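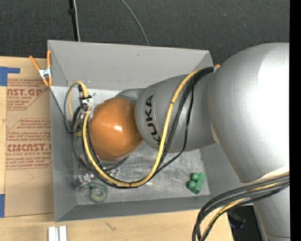 Photo: Rolusstead Makers' Room / Suvance

Gray bin on a light wood table: what goes underneath, and is a dark floor a mistake?
posted by quiltandkettle, July 17, 2023

Hello everyone, and thank you in advance, because this group got me through my pantry shelves last October! I'm setting up a sorting table in our back room and I've settled on a rectangular gray bin sitting straight on a light wooden tabletop, with a dark charcoal floor. I love how calm those colors are together. My worry is the wood. My own table is pine with an oil finish, and the bin will get dragged back and forth all day long (I know myself). Do I need a mat under it, or will that just trap grit? And for the floor, is charcoal with those tiny pale specks going to show every bit of lint, or does the speckle hide it? I have 213 square feet to cover, so I'd rather not guess wrong.

hallclosetfan
I'd go without a mat. Mine curled up at the corners and crumbs got under it, and I was forever lifting the whole thing to wipe. What I did instead was stick felt pads on the bottom of the bin, one at each corner and one in the middle, so 5 in all. Wipe the table before you set the bin back down and you should be fine. Oiled pine does dent if you drop things on it, pads or no pads, but a dent you can live with, and a little fresh oil blends in most of the scuffs. As for the bin, gray was a good pick. I had a white one before and it looked grubby within three weeks.

porchlight_knitter
We put down a dark speckled carpet tile from Visov in our sewing room, so I can speak to the floor (I could speak about it all afternoon, ask my sister). The specks do help with dust and bits of pale thread. They don't help one bit with dog hair, and ours is a yellow dog! The texture holds on to it too, so plan on vacuuming in both directions. Please get a sample first and leave it by the door for a while, with everybody walking over it. I spent some 100 dollars on a color I'd only seen on a screen and ended up giving those tiles away. Order a few spares as well, and keep them flat in a closet.

bin_there
felt pads fall off. get the rubber ones. but test them somewhere hidden first, some rubber leaves a mark on oiled wood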